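Gold-Tone Flatware: Frequently Asked Questions

Is it real gold?
Almost never. At the prices most of us pay, "gold" is the name of a color. The finish is usually a thin coating over stainless steel, and sellers are vague about how thin.

Does "dishwasher safe" mean anything?
Less than you'd hope. Ask how many cycles the seller tested. I wrote to Flernadetti in March and got back a paragraph about elegance. If the handles are a different material from the metal, I'd wash the set by hand whatever the box says.

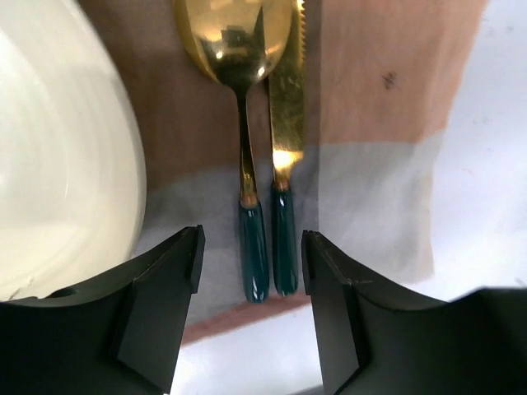
What about the "lifetime finish" on the Palma line?
Read the warranty card. Ours excluded scratches, fading, spots and "normal use." I'm not sure what else could happen to a fork.

Is the Vandisov set worth $341?
I doubt it. It's a service for 12, and part of the price seems to be the storage case. Buy 3 place settings of something cheaper, use them daily for a few months, then decide.

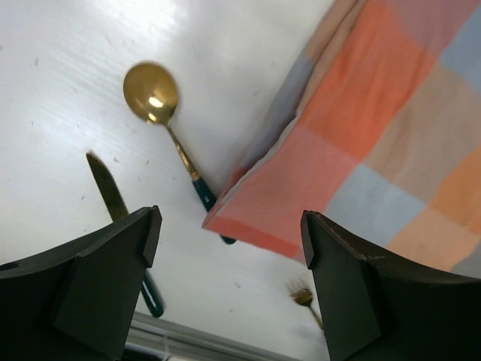

Do I need the special polish?
No. Many polishes are made to remove a layer of metal, and a thin coating doesn't have a layer to spare. Dish soap, warm water and a soft towel will do.

Will it match my plates?
Panthorpe's catalog claims gold "goes with everything." It doesn't.

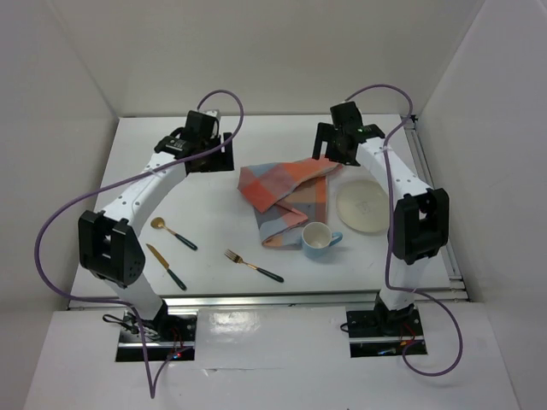
Product photos are a poor guide to color, and store lighting isn't much better. Borrow or buy one fork and look at it at home, at the hour you normally eat. A white tabletop with tableware and a cloth laid out on it is a fair place to start, but if your own table is dark oak, test it there too.

How long do returns take?
Most shops say seven days. Plan on longer, and keep the box.

Last updated July 2021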